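3.2 Needles, thread and the practice bench

I should say up front that I came to this part of the study as someone who sews buttons back on badly, so the needles were a bit of a shock to me. They're curved (I'd pictured something straight, like in my kitchen drawer) and they're tiny! We kept 37 of them in a shallow tin at the Wotgate bench and I learned very quickly to close the lid before sneezing. The thread was just as fussy, and in February, when the air in the room was dry, it clung to my sleeves all morning.

What I cared about most was the hold. Grab a curved needle too near the point and you've got nothing left to push with; grab it too near the thread end and it wants to roll. Our notes call the good spot "the seat," a word we picked up from the Platum handbook and never gave back. Figure 4 has a needle between the jaws with its curve standing up over them, and the thread heading off to the right.

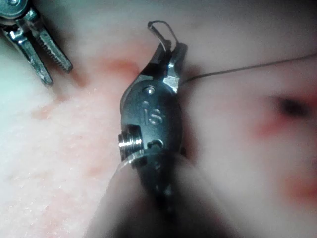 Figure 4. Curved suture needle held in the jaws of a needle driver, with dark thread trailing to the right.

I logged 1,125 holds over the whole study and wrote down the seat for each one, plus a short remark if anything bugged me. Roughly 34 of those remarks are just the word "thread." Long tails were the trouble, they looped back over the needle and I'd have to stop and tease them loose, so after the first batch I trimmed every tail to 16 cm and left it there for the Bita pads as well.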